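Home | Kitchen Basics | Cleaning | Storage | Repairs | Contact

Cleaning and looking after glass saucepan lids

A glass lid gets less attention than the pan it belongs to. It is rinsed, left on the rack and put back, and after a few months there is a brown line under the rim and a dull film over the glass. Both will come off with ordinary things from the cupboard. Allow 11 minutes of work, plus soaking time.

What you need

Washing-up liquid
Bicarbonate of soda
White vinegar
An old toothbrush
A few wooden cocktail sticks
A soft sponge and a dry tea towel
A screwdriver that fits the knob screw

Before you start

Let the lid cool on a dry surface. Hot glass put into cold water can crack, and toughened glass tends to go all at once. Check the edge and the area round the knob for chips. A lid with a chip or a crack should be wrapped in newspaper and thrown away.

Taking the knob off

Most knobs are held by a single screw that comes up through the glass from the underside. Turn the lid over on a folded tea towel, hold the knob still with one hand and undo the screw. There is usually a washer between the screw head and the glass, and sometimes a second one under the knob. Put them in a saucer in the order they came off.

If the screw will not move, put a few drops of vinegar on it and leave it for half an hour. Don't force it. Some knobs are riveted or moulded on, and these have to be cleaned in place with the toothbrush.

Cleaning the glass

1. Wash both sides in warm water with washing-up liquid and rinse.

2. Mix two tablespoons of bicarbonate with enough water to make a paste. Spread it over the inside of the lid, going right up to the metal rim.

3. Leave it for 20 minutes, or overnight if the grease is old and yellow.

4. Rub with the sponge in small circles. Avoid wire wool and the green side of a scourer, as fine scratches hold grease and make the next clean harder.

5. Rinse, then wipe with vinegar if there is limescale. In hard water areas you will probably need to do this twice.

The rim and the vent

Run a cocktail stick round the join between rim and glass, then follow it with the toothbrush and hot soapy water. The steam vent can be cleared the same way. Push from the outside in and turn the stick gently. A blocked vent makes the lid rattle and the pan boil over sooner than it should.

Stand the lid on its edge to drain. Water sits in the rim for hours if it is left flat, and that is where rust spots begin on cheaper lids.

Putting it back together

Dry the screw hole on both sides, replace the washers and tighten the screw until the knob stops turning. Go no further than that – overtightening puts strain on the glass.
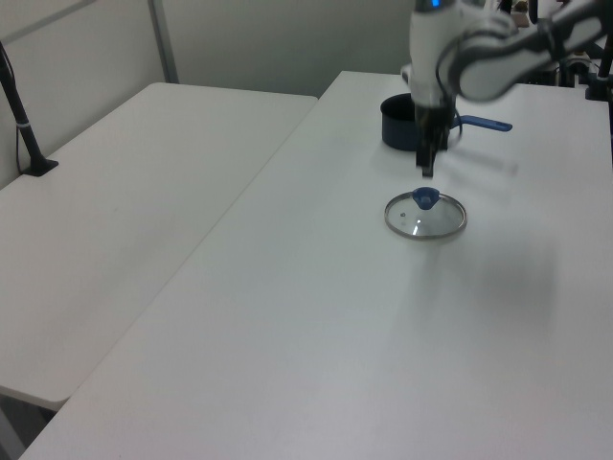

Try the lid on its pan before you put it away. It should sit level all the way round. If it rocks, look for a washer that has slipped or food still stuck under the rim.

Replacement knobs are sold in hardware shops and on most markets. Take the old screw with you, as lengths vary. The Dorix knobs I bought in May came with two screws, and the shorter one suited all my lids.

Storing lids

Keep them upright in a rack or a deep drawer. If they must be stacked, lay a sheet of kitchen paper between each one. Avoid hanging a heavy lid by its knob – the screw works loose in time.

Contact us | © Cledari Home Notes | Back to top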